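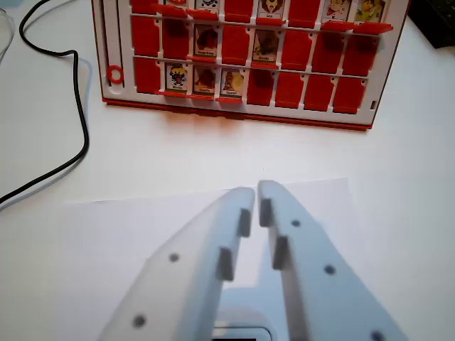
Fraser Geddes
Trees and Hedgerows for Beginners, Platside Adult Learning
Notes to go with week three, January 21, 2026

Week three: using a key on winter twigs

Welcome back, and thank you to everyone who brought something in last week. I promised to write up what we did with the twigs, partly for those who missed it and partly because I talked too fast in the second half. These notes go a bit further than the evening did, so please don't worry if you meet something you don't remember. Keep them with the bud drawings from week two, as I refer to those here and there.

What a key is

A key is a chain of questions. You start at the top with your twig in your hand, you answer the first question, and the answer sends you either to another question or to a name. If you have ever played one of those guessing games where you ask "does yours have a beard?" and flip down everyone who doesn't fit, you already know how it works. The faces left standing are your candidates, and in our case the faces are trees.

The proper term for the kind we are using is a dichotomous key, which only means that each step forks in two. You will come across keys with three or four choices at a step, and others laid out as a table where you may start anywhere you like, and they all have their supporters. I learned on the two-way sort and I find it the kindest to beginners, as there is only ever one decision in front of you.

There is a difference from the game that is worth a moment. In the game you choose the questions yourself, whereas in a key somebody has chosen them for you, usually somebody who has looked at a great many twigs and been cross about most of them. The order matters. A good key asks the steady, reliable things first and leaves the fiddly ones until there are only two or three trees left to separate. So do try to take the questions in order, even when you are fairly sure you know the answer and would like to jump ahead. I still jump ahead myself, and I still end up with the wrong willow.

Good questions and poor ones

We spent a while on this and I thought the discussion was lovely. Somebody asked why our sheet never says "is the twig thick?" when thickness is the first thing anybody notices. The trouble is that thick compared with what? An ash twig looks stout next to birch and rather ordinary next to horse chestnut. If you have never handled either, the question is no use to you. The same goes for "is the bark dark?", which changes with the age of the twig, the light in the room and whether it has been raining.

A question worth putting in a key has an answer you can check by looking at the twig in front of you, without needing another one beside it. Are the buds in pairs, facing each other across the stem? Is the bud on a little stalk? Is there one scale covering it, or several? You may need the hand lens for some of these, but two people looking at the same twig ought to agree.

Colour is a halfway case. Ash buds are so black and sooty that I am happy to rely on them, and a healthy sycamore bud is a good plain green. Beyond that I would treat colour as a friendly hint. Lime twigs can be quite red on the sunny side and greenish on the other, and you can pick both off the same tree.

Where to look on the twig

Choose a piece of this last summer's growth from a healthy outer branch, as long as your hand if you can get it. Avoid the strong shoots that come up from the base of a trunk or from a cut stump. They grow in a hurry, and the buds on them can be oddly spaced or the wrong size.

The terminal bud is the one at the very tip. Some trees don't have a true one, but we'll leave that for the spring. The lateral buds are those along the sides. Under each lateral bud there is a leaf scar, where last year's leaf stalk came away, and inside the scar you can often see a row of small dots. They are the ends of the tubes that carried water and sugars in and out of the leaf. On horse chestnut they look very much like the nails in a horseshoe, and children love them.

Please take the twigs considerately. Ask first if it is somebody's hedge, use secateurs and don't tear, and one short piece is plenty. Windfall is best of all, though if you pick up a twig from the ground do check that it is fresh – scrape the bark gently with a thumbnail and look for green underneath.

The key

This is the short version for the trees we had on the tables. It only knows about the ten it contains, so if your twig is something else it will still cheerfully give you a name. I'll say more about that below.

1. Buds in opposite pairs: go to 2.
Buds single, arranged alternately or in a spiral: go to 5.

2. Buds black: ash.
Buds some other colour: go to 3.

3. Buds large, brown and sticky, with a horseshoe-shaped scar beneath: horse chestnut.
Buds not sticky: go to 4.

4. Buds green and neatly scaled, twig solid when cut: sycamore.
Buds purplish and ragged, often with small leaves poking out, twig with soft white pith: elder.

5. Twig with thorns: hawthorn.
Twig without thorns: go to 6.

6. Buds crowded together at the tip of the twig: oak.
Buds not crowded at the tip: go to 7.

7. Buds on short stalks, purplish: alder.
Buds without obvious stalks: go to 8.

8. Buds long, slender and sharply pointed, standing away from the twig: beech.
Buds shorter than this: go to 9.

9. Buds rounded and greenish, young twig hairy: hazel.
Buds small and pointed, twig thin and often warty: silver birch.

A worked run-through

Let us say I have picked up a twig on the path through Prorkside Wood. The buds sit singly, first on one side and then on the other, so step 1 sends me to 5. No thorns, so on to 6. The tip has one bud and no cluster, so 7. I look for stalks under the buds and there aren't any, so 8. The buds are long, brown and thin, sharp enough to feel against my finger, and they stick out at an angle. Beech.

Now I turn round and do the part that most of us skip, which is to check the name against a full description. The key has only asked me five things. The field guide will tell me about the smooth grey bark and the papery brown leaves that often hang on young trees and hedges all winter, and if the tree in front of me has deep ridged bark and is growing with its feet in the burn, I ought to think again.

When the key goes wrong

It will, and it is hardly ever your fault. The commonest reason is that your tree isn't in the key. Our little sheet will call a field maple a sycamore or an elder depending on your mood, and it has no idea what to do with a cherry. Cherry buds do cluster a bit, so most people arrive at oak and feel uneasy. Trust the uneasy feeling.

The next commonest is a mistake early on. If you answer step 1 wrongly, everything after it is wasted, however careful you are. Paired buds can be knocked off on one side, which makes them look single. Look along the whole twig and find three or four places before you decide.

If you are stuck at a fork and truly can't choose, follow both. Make a pencil note of where you were, go down one side to the end, then come back and try the other. Usually one of them gives you something plainly silly and the matter is settled.

A few things for the shelf

The winter chapter of the Coutinho guide is the one I keep by me; there are copies in the library cupboard and they may go home for a week at a time. Its key is much longer than ours and covers garden trees as well. The folding lenses we passed round are from Urnari. Any ten-times lens will do you very well, so please don't feel you must buy the same.

For next week

Bring three twigs you have already named, with the steps you took written on a slip of paper (just the numbers, such as 1, 5, 6, 7, 8). Wrap the cut ends in damp kitchen paper and pop them in a bag.

Then, if you have the patience, write a key of your own for six things in a kitchen drawer. Give it to someone at home with one of the six in their hand, and keep quiet while they use it – this is the hard bit. Wherever they hesitate, rewrite the question. We'll swap a few round the class and see how we get on.

We are in Room 31 again, usual time. The heating has been patchy, so bring a jumper.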